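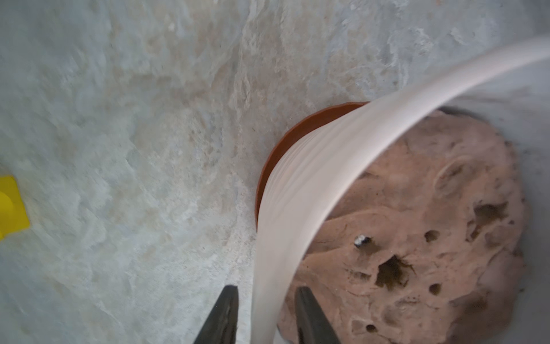

Wrist view, fingers open either side of the white band. Brown porous piece at lower right.

May 1, 2025. Teleop demos, mottled gray surface

Picked up the band task again on the Cowie arm. Niall Halliday on the leader handles for the first block, me on the log, then we swapped. The task as written on the Lurik sheet: come down over the band with the gripper open, one finger each side, close, lift clear, move left, set down, open. Operator works from the wrist view only. The room monitor was turned to the wall so neither of us could cheat with it.

Target for the session was 47 demos kept. We kept 47, but it took longer than I had booked the bench for and Fraser Cruickshank had to wait to get on.

First block. Niall's approach is slow and very even. He stops at hover height, lines up the two finger tips on the band, then drops straight. Good for the start-of-grasp labels, since the hover shows up as a clean flat spot in the joint log. Downside is that the policy we trained in February learned the hover too well and just sat there. Asked him to keep the pause short. He did for a while and then drifted back to the long one. I have marked those episodes "long hover" and left them in the kept set for now.

Second block, me. I come in at an angle and correct on the way down. Faster, messier. Two of mine touched the brown piece with the right finger. In the wrist view that finger overlaps it well before the tips are down, and with no depth on the screen I could not tell how much room I had. I stopped both and threw them out. Niall thinks contact episodes should be kept and tagged so there is something to learn recovery from. I would sooner collect recoveries on purpose, starting from a bad pose. Not settled.

Hand guiding. Tried 15 demos by holding the arm and walking it through with gravity compensation on. Easier on the person, and the height over the band was more consistent than either of us managed with the handles. But my sleeve is in the wrist view in a good number of them, and the gripper has to be closed with the foot switch, which puts the close late every time. Kept separately, folder "hand", not merged with the teleop set.

Settings and faults:
- Handle scaling at one half. Full scale is too twitchy near the surface.
- Wrist exposure locked. Auto was hunting whenever the white band filled more of the view.
- Handle link dropped once during Niall's block. Arm held position as it should. Reseated the connector at the base and it was fine after that.
- Near focus is still soft. The finger bases are a blur and the bottom of the band goes with them. Tips are good enough to line up on. Hornomden say the lens can be reset by hand with the cover off. Have not tried it.
- Gripper close force left where it was. The band gives when squeezed and springs back on release, so the set-down moves a little after the fingers open. The end-of-task label should go after it settles. Told Niall, and he relabeled his.

The orange rim and the band crossing it give a strong edge near the middle of the view, and I suspect the policy will use it to find its place. Next session shift the whole layout between demos, including where the yellow item sits, or we will be training on one arrangement.

Disk: total across all sessions is now 661 episodes, copied to the Roltudgate share. The joint logs for the last 8 were missing on the first copy. Copied again and they opened.

To do
Niall: trim dead time at the head of each episode.
Me: replay ten kept episodes open loop on the arm, low speed, before anyone trains on this.
Fraser: wants the bench next, leave the handles plugged in.

Comments

Fraser C.: Handles were plugged in but scaling was still at one half, which threw me for the first few. Please put it on the whiteboard.

Niall: Trimmed up to the link drop. That episode has a gap in the timestamps so I pulled it and used one of the spares. Count is unchanged. I still want the two contact ones back if you have not deleted them.

Reply: Not deleted. They are in "rejects" with the reason in the file name.

Roltudgate bench notes | Questions to whoever is on the arm | Back to top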